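In Praise of Ugly Fingers

I've been trying out grippers since September, and my opinion has gotten simpler: buy the plain one and spend your money on tape. I know how that sounds coming from a guy who once begged for a Nokmont hand with 10 sensors in it (we got it, we loved it, it hated fabric).

Cloth is where I changed my mind. A block sits there and lets you grab it. A shirt hem slides, folds under itself, and makes your very expensive fingers look silly. 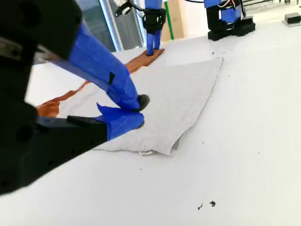 Page 2

So we wrapped ours in blue tape, creases and all, with a dark tip left at the end of each finger. Aiguo Tian, who runs the bench next to mine, thinks it looks like a kindergarten project. He's a Durka man and wants everything machined. Fine! But when I want to change the feel of a finger, I peel and rewrap over coffee, and he fills out an order form for Anport and waits.

He does have a point about wear. Tape bunches up, flaps come loose, and a rewrapped finger is never quite the same as the last one -- that's a real headache if you're comparing results. I logged 1,647 grasps on the Jia controller and I'd throw out more than two days of them for exactly that reason.
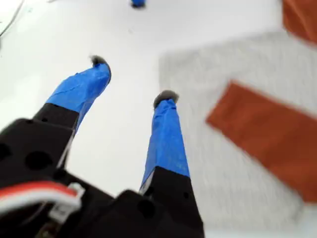
Blue tape on both fingers, dark fuzzy pads at the tips.

Still, I'd take the headache. Too many reviews compare grip force and speed and skip the part that touches the cloth. I'd like to see fingertips get their own line in every review, with a close-up, wrinkles included. Aiguo says he'll write the rebuttal.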